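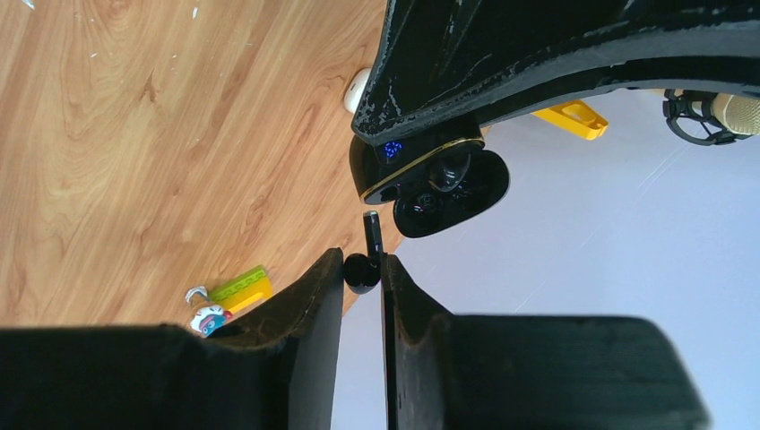

Batteries

Wesham Children's Library: Find Out Pages

A battery is a store of energy that you can carry with you. The energy inside it is chemical energy. When you switch on a flashlight or a toy, the battery changes some of that chemical energy into electrical energy, and the electricity makes the bulb glow or the motor turn.

Batteries come in many shapes. The one in a watch is flat and round like a coin. The one in a car is a heavy box. Wireless earbuds have very small batteries inside them, and their charging case usually has a bigger one.

What is inside a battery?

Every battery has two ends, called terminals. One is marked with a plus sign (+) and is called positive. The other is negative, and it may be marked with a minus sign (-). On a flashlight battery, the positive end has a small bump on it and the negative end is flat.

Inside the battery, each terminal is joined to a different material. Between them is a substance called an electrolyte. It can be a liquid or a paste, and in some newer batteries it is a solid.

Chemical changes take place where the materials touch the electrolyte. These changes push tiny particles called electrons out of the negative end. Electrons cannot easily travel through the electrolyte, so they need another way to get to the positive end. A wire gives them one.

What is a circuit?

The path from one end of the battery to the other is called a circuit. The electrons leave the negative terminal, pass through the wire and whatever is connected to it, and arrive at the positive terminal. If there is a break anywhere in the path, they stop flowing. A switch is a break that you can open and close.

Some toys need more than one battery. If a toy takes 4 batteries, they often sit in a row or side by side, joined by strips of metal or small springs. One battery put in backward can stop the toy from working. Look for the + and - signs molded into the plastic and match them to the signs on the batteries.

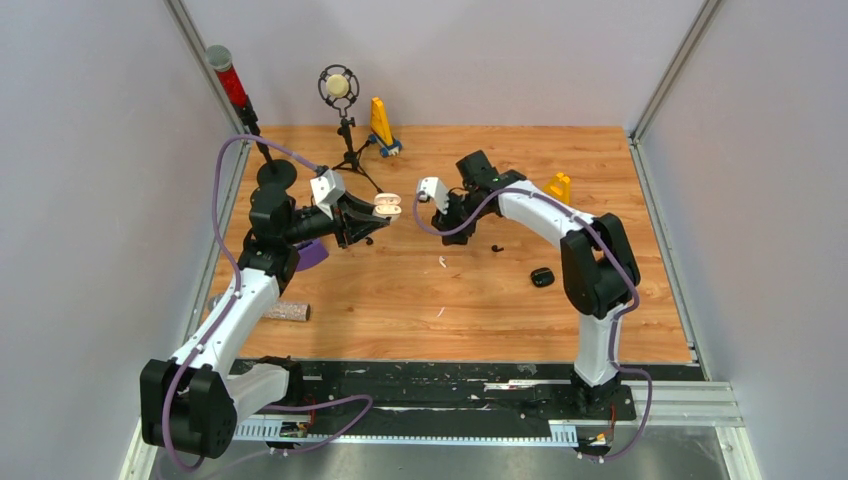
Two arms reach toward the middle of a tabletop with a wood-grain surface.

Why do batteries run out?

The chemical changes use up materials inside the battery. After a while there is not enough left to push the electrons along. The light gets dim or the toy slows down, and then it stops.

Some batteries can be used only once. These are called primary batteries. Many of the ones sold in packs at the grocery store are this kind. They should not be put in a charger, as they can leak or get very hot.

Other batteries are rechargeable. When you plug them in, electricity flows through them in the opposite direction and turns the chemical changes around. The battery is then ready to use again. Phones and tablets have this kind. Rechargeable batteries wear out too, but it takes much longer. An old phone may need charging more often than it did when it was new.

What is lithium?

Most phone and laptop batteries are lithium-ion batteries. Lithium is a soft, silvery metal. It is the lightest metal there is, and it is number 3 on the periodic table, the chart that scientists use to list the elements. A lithium-ion battery can hold a lot of energy for its weight, so it is a good choice for things that people carry.

Using batteries safely

Button batteries are the small round ones. They are very dangerous if they are swallowed. Keep them away from babies and pets. If you think someone has swallowed one, tell an adult right away, even if the person feels fine.

Never cut a battery open or throw one into a fire. If you find a battery that is leaking or has swollen up, do not touch it. Ask an adult to deal with it.

Where do old batteries go?

Old batteries contain metals that can be used again, so many places collect them. The library has a battery box inside the front door, next to the book return. There is another one at the Cosard Street recycling center. Ask an adult to put tape over the ends of lithium batteries before they go in the box.

Words to know

Circuit: a path that electricity can flow around.
Electrolyte: the substance between the two ends inside a battery.
Electron: a tiny particle that is part of an atom.
Rechargeable: able to be filled with energy again.
Terminal: one of the two ends of a battery.

More Find Out Pages: Magnets, Lightning, How a Light Bulb Works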